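Ticket 18: Gallery pictures come out gray on the Kekcombe craft club site
Status: Solved, left open for comments
Opened by: Isla Whitelaw
Helper: Valtteri Hämäläinen

Isla wrote:
Hello, and thank you in advance for your patience with me! I look after the website for our modeling club, and since I moved us to the Grallow gallery theme in June every picture I upload looks dull. The whites go gray and the yellows look tired. They look lovely in the folder on my laptop, so I don't think I'm imagining it. I've tried two browsers and my sister's tablet (she was very good about it). 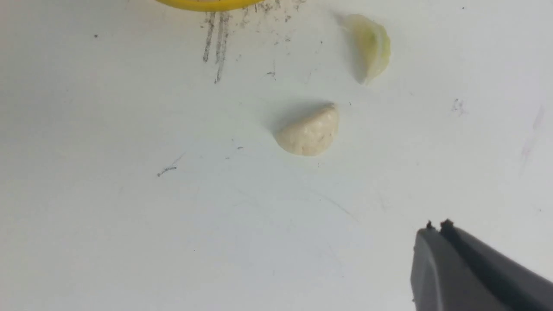
What I have tried so far

Clearing the browser cache, twice. Turning off the Šimko resizing add-on, which made the page slow but changed nothing else. Uploading the same file under a new name. I also switched back to the old theme on Saturday morning, and the colors were fine for the old pictures but still flat for the new ones – that really puzzled me.

Valtteri replied:
Hi Isla, what a nice clear report, thank you. The last bit is the useful part. If the old theme shows it too, then the files are being changed on the way in, and the theme is only showing what it was given. Could you look under Settings, Media, Color and tell me whether "Strip profile" is ticked? Then please upload one more picture with plenty of white in it, and leave it on the test page for me.

Isla wrote:
It is ticked! I never touched it, I promise.

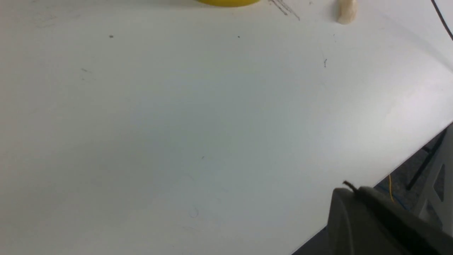
I left the add-on switched off in case it muddied things, and I can turn it back on whenever you like.

Valtteri replied:
Perfect. Untick the box, save, and then use "Rebuild from originals" on the gallery page. With 19 pictures it should take 4 minutes or so – go and make some tea.

Isla wrote:
All bright again, and the tea was very welcome. The add-on is back on and behaving. One small thing left over: the Grammont album still shows its old cover until I reload the page. Should I open a separate ticket for that?

Valtteri replied:
Yes please, a separate one, and mention this ticket in it.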